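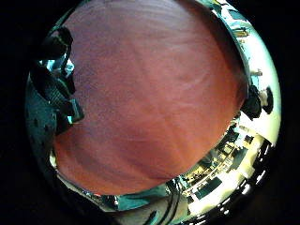
Volico 手持夹爪,镜头近处受到大面积遮挡时的鱼眼画面

Volico 是我们 Trerside 做了好几年的一款手持采集夹爪,自重 900 克,前端两指,镜头装在指根后方。很多老客户是从它的第一版用起的,也有不少朋友是最近才拿到手,所以这一页我们想写得细一点,把产品本身和前一阵发现的护手问题放在一起讲,省得您来回翻找。文字有些长,请泡杯茶慢慢看。

先说问题。序列号在 664 以前的机器,握把前沿的护手挡圈用的是卡扣固定。用久了以后卡扣会松,挡圈往前转一点点,平时拿在手里几乎感觉不到,可是手指会顺着握把慢慢往前滑。滑到前面有两个后果:一是镜头被挡住,录下来的画面大半不能用;二是食指离夹爪的连杆太近,连杆合拢时有夹手的可能。第二条是安全问题,我们看得比第一条重得多。

到目前为止,我们收到的护手松动报告一共 19 例,其中有五例提到手指被连杆擦到,都是皮肤发红,没有破皮。即便如此,我们还是决定所有受影响的机器一律免费更换挡圈,不论是否过了保修期,也不需要您找出当初的发票(我们知道发票这东西,真要用的时候总是不在)。

最早把这件事讲清楚的是 Sombatkul 的 Sombat Sitthichai。他寄来的信写得非常仔细,连哪只手、做什么动作、做了多久都记了下来。照他的记录,整理织物这一类活儿最容易出状况:布料软,要反复捏、提、翻,手腕一直在转,握把上的力也跟着变,挡圈就一点一点松开了。我们的工程师 Rupert Wallner 拿旧机器照着做了一遍,结果和信里写的一样。在这里再向他道一声谢!

下面这张画面里有一块揉皱的条纹布,搭在酒红色的面上,画面右侧几乎全黑,虚焦的手挡去了那一边的大部分内容。如果您回放自己的录像时也常看到边上黑掉一片,请先停用,按后面的步骤查一查挡圈。
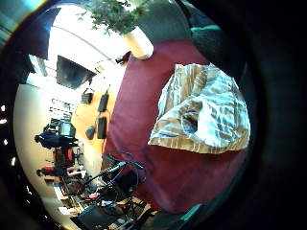 怎样检查护手挡圈

1. 关闭电源,拔下数据线,让夹爪处在完全张开的位置。没有断电之前,请不要把手伸到连杆一侧。

2. 左手握住机身,右手捏住挡圈,朝两个方向轻轻转。新挡圈应当纹丝不动;能转动,哪怕只有一点点,就算松动。

3. 看看挡圈上的刻线和机身上的刻线有没有对齐。刻线很浅,光线暗的时候不太好找,斜着打一束光会清楚许多。

4. 如果松动,请停止使用,联系我们寄送新挡圈。请不要用胶水或胶带固定,有位客户这样做过,胶渗进了连杆的轴里,最后整个前端都得换,实在可惜。

新挡圈改成了螺丝固定,前沿也加高了,手指碰到它就会自然停住。包装里附有螺丝和小扳手,自己动手就能装好。装完以后,请空载开合几次,确认连杆和挡圈之间没有摩擦,再接上数据线看一眼画面。

顺便也说说网眼布和绳带。这类东西不好伺候,网眼容易挂住指尖的软垫,散着的绳子和织带又爱往连杆里钻。像下图这样,白色网布镶着红褐色的边,旁边还有一团黑色的绳带,动手之前最好先把绳带拨到一边,捏网布时从镶边处下手会稳妥一些。万一挂住了,先松开扳机,再断电,然后用手慢慢把布退出来,千万别硬拽。

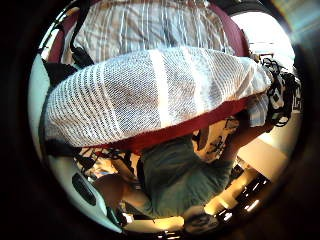 Custhorpe,二月

更换用的挡圈已经开始从 Custhorpe 仓库陆续发出,先寄给报告过手指擦碰的用户,再按登记的先后寄给其他各位。负责发货的是 Donal Duggan,来信时请写明序列号和收件地址,序列号在握把底部的小标签上。如果标签磨花了,拍一张握把底部的照片给他也可以,他多半认得出是哪一批。

泰国的用户可以直接找 Wiroj Kaewmanee,他那里备有挡圈,也可以当面帮您装好。不方便自己拆装的朋友,把整机寄回来就行,来回运费都由我们承担。

序列号从 664 开始的机器,出厂时装的就是新挡圈,不用更换,不过每次开工前顺手转一转检查一下,总归是个好习惯。

相关产品与近期页面
Volico 护手挡圈(螺丝固定款)
Volico 指尖软垫替换装
Volico 数据线理线夹
连杆清洁与上油说明
Volico 保修登记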